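Muswood Clear Storage Bin - Set-Up Guide
Section 4: Placing the bin and sorting small items

Before you start, wash the bin in warm soapy water and let it air dry. Set it on a flat, level table.

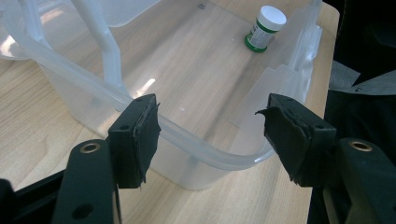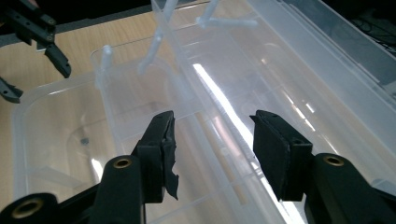
Clear bin on a light wooden tabletop

1. Run a finger along the rim and check for chips or rough spots.
2. Wipe the inside with a soft cloth. Do not use scouring pads - they scratch the plastic and the marks will not come out.
3. Put heavier items in first, spread across the floor of the bin.
4. Stand flat items against a side wall.
5. Turn bottles so the labels can be read from outside.

Note: Check that bottle caps are tight before storing.

CAUTION: Keep medicines out of the reach of children. The bin does not lock.

CAUTION: Do not place the bin on a stove or heater.

For replacement parts, write to Piscombe, 668 Zokalbridge, and quote part number 177.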